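### 4. Preparing the question wall (Hiro class kit)

Do these steps before the children arrive.

1. Open the Aerts box and take out the question cards. There are 300 in one box.
2. Give 8 cards to each table. Keep the rest for the second lesson.
3. Ask every child to write one question about the natural world. Do not correct the spelling yet.
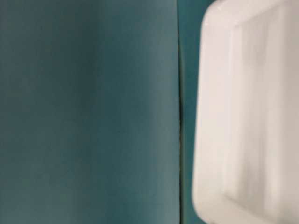 4. Collect the cards after 11 minutes and read some of them aloud.
5. Put similar questions together — the class decides which are similar.

**Note:** A question without an answer stays on the wall until May.
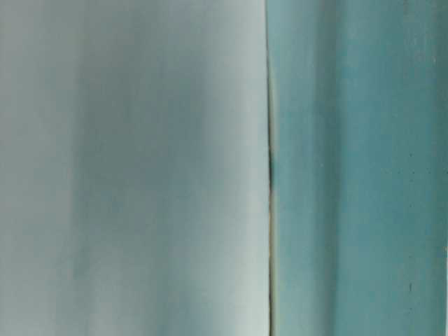
Shadows are a good first topic for a quiet group. Let the children look at a pale, smooth surface with a wide darker band, whose blurred edges fade slowly into the grey, and ask what could make an edge so soft.

**Caution:** Do not give the answer first.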